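Setting Up a Two-Bin Reorder System in a Small Storeroom

A two-bin system controls stock of low-value, high-use parts without a running count. Each part number has two quantities: a working quantity, which people draw from, and a reserve quantity, which stays closed until the working bin is empty. Opening the reserve is the signal to reorder. If the reserve is sized correctly, the new stock arrives before the reserve runs out.

The method below is the one we use in the maintenance store at Dendmont. It suits fasteners, washers, fittings, cable ties, fuses and similar items. It does not suit anything with a serial number, anything with a short shelf life, or anything expensive enough that you would want to know exactly how many you hold.

What you need

Open bins in no more than three sizes
A second container or a sealable bag for each reserve quantity
Card stock for reorder cards, and a card pocket or bulldog clip for each bin
A set of counting scales, if you have parts too small to count by hand
A tray or pigeonhole for cards waiting to be ordered
Past purchase orders or issue sheets for the parts concerned

Step 1. Select the parts

Go through the purchase records and list every part ordered more than twice in the past year. Strike out anything that is bought for a single job and charged directly to it. What remains is the candidate list.

Do not convert the whole storeroom at once. Start with one shelf bay, run it until several parts have been through a complete cycle, then move to the next. We began with plumbing fittings, as the part numbers were already clean. The electrical bay took much longer. Half of its stock was listed under the supplier's number and the other half under a number from the old Sidum catalogue, and the two had to be reconciled before any cards could be written.

Step 2. Work out the usage rate

For each part, add up the quantity issued over a known period and divide by the number of weeks. Use a period without a shutdown in it. If you only have purchase records, use the quantity bought between two orders and the time between them, and accept that the result will be coarser.

The worked example for the rest of this page is a 6 mm nylon flat washer. The issue sheets showed 259 washers drawn over seven weeks, giving a usage rate of 37 per week.

Where usage is seasonal, calculate the rate from the busy part of the year. Irrigation fittings, for instance, should be rated on summer figures, and the surplus carried through winter costs very little.

Step 3. Find the real lead time

Lead time runs from the moment the card is dropped in the tray to the moment the stock is in the bin. It includes the wait for the next order run, approval, the supplier's own handling, freight, and the time the carton sits in receiving. The figure printed on the supplier's quote covers only part of this.

Pull the last few orders for each supplier and measure from requisition date to receipt date. Use the longest normal result and leave out genuine one-off failures. For Cordero, who supply most of our washers, that came to four weeks.

Step 4. Calculate the reserve

Reserve quantity = (usage per week × lead time in weeks) + safety stock

For the washer:

37 × 4 = 148
Safety stock = 45
Reserve = 193

Safety stock covers a heavy week or a late delivery. There are statistical methods for setting it, but they need more data than a small store usually has. We use a little over one week's usage for ordinary parts and two weeks' usage for parts that would stop a job. Round to whatever is convenient to count or weigh.

Step 5. Set the order quantity

The order quantity must be at least as large as the reserve. If it is smaller, a delivery will not refill the reserve and the system stops working after one cycle.

Beyond that, let the pack size decide. The washers come in packs of 400, so the order quantity is one pack. On arrival, 193 go into the reserve and the other 207 go into the working bin, on top of whatever is left from the previous reserve.

Check that the working bin can hold its share of a full delivery plus the safety stock, in this case 252 washers. With washers it makes no difference. With 50 mm elbows it does, and an undersized bin leads to opened cartons on the floor and stock that no card accounts for.

Step 6. Choose the bins

Use the smallest bin that takes the working quantity with some room left for a hand. People fill large bins, whatever the card says.

Rectangular bins with straight or nearly straight sides waste less shelf than tapered ones and are easier to divide. Grey is a sensible default body colour, as it leaves coloured cards and labels free to carry meaning. If you use coloured bins, do not use the colour to identify a supplier. Suppliers change.

There are three usual arrangements for the reserve:

Front and back. Two bins of the same size on the same shelf, one behind the other. When the front bin is empty, the rear bin is pulled forward. Needs deep shelving.

Bag in bin. The reserve is sealed in a bag at the bottom of the working bin. Takes the least space and is the best choice for small fasteners. The bag must be heavy enough that it will not split when people dig around above it.

Split location. The working bin is at the point of use and the reserve is in the storeroom. Works well where a bench or van is stocked from a central store, provided the card travels with the reserve.

Pick one arrangement per bay and stick to it. We use bag in bin for anything under the size of a matchbox and front and back for the rest.

Step 7. Write the cards

Each card carries the part number, a plain description, the bin location, the supplier and supplier's number, the reserve quantity and the order quantity. Write the unit of measure beside both quantities. A card that says "1" where the buyer orders by the each and the supplier sells by the box will cause trouble sooner or later.

Attach the card to the reserve so that the reserve cannot be opened without handling it. On bags, staple the card across the opening. On rear bins, clip it to the front lip, facing out.

Annelies Haslinger, who set up the bay at our Cuvau site, adds the month the reserve was last calculated in the bottom corner. This is worth copying. A card marked May of the year before last is due for a check even if nothing has gone wrong.

Step 8. Load the bins

Empty the existing stock onto a clear surface and sort out mixed or damaged parts. Count or weigh out the reserve first, seal it and attach the card. Everything left goes in the working bin. If there is not enough stock to make up the reserve, put the card straight in the order tray and note on the shelf that the part is being built up.

When using counting scales, take the sample weight from at least 20 pieces. Smaller samples carry too much error on light parts. Zero the scales with the empty bag on the pan.

Step 9. Brief the people who draw stock

The rules for users are short. Draw from the working bin only. If it is empty, open the reserve and put the card in the tray. Do not top up one bin from another, and do not return unused parts to a reserve.

Returned parts go in the working bin if they are clean and identified, otherwise in a quarantine bin to be sorted later. Ezequiel Goicoechea clears ours before the 7 a.m. order run.

Step 10. Check and adjust

When a delivery arrives, look at how much of the reserve is left before refilling it. The amount remaining should be near the safety stock. If it is consistently well above, the lead time or the usage rate was set too high and the reserve can come down. If it is near zero, raise it.

Common faults

Card missing. The reserve was opened and the card pocketed or dropped. Check the tray against the open reserves once a week until the habit is established.

Card ordered twice. The card went back on the shelf before the goods arrived. Cards on order should be kept in a separate slot until receipt.

Reserve short. Parts were taken from the rear bin while the front bin still had stock – usually because the front bin was low and the job was large. If it happens often with one part, the working quantity is too small.

Wrong part in bin. Most often a near match, such as metric and imperial washers. Tape one sample piece to the card.

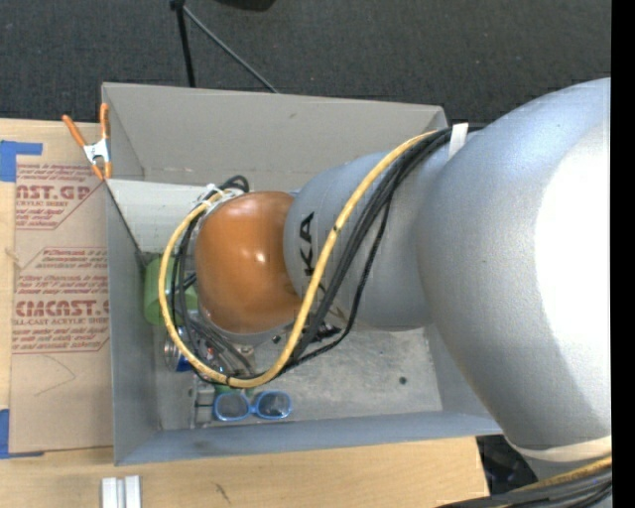 The sample should come from the same batch as the stock and be replaced if the supplier changes. For zinc-plated parts, use clear tape and press it down along all four sides to slow tarnishing. Thread sizes should be checked with a gauge before the sample is taped down, and the size written on the card next to it.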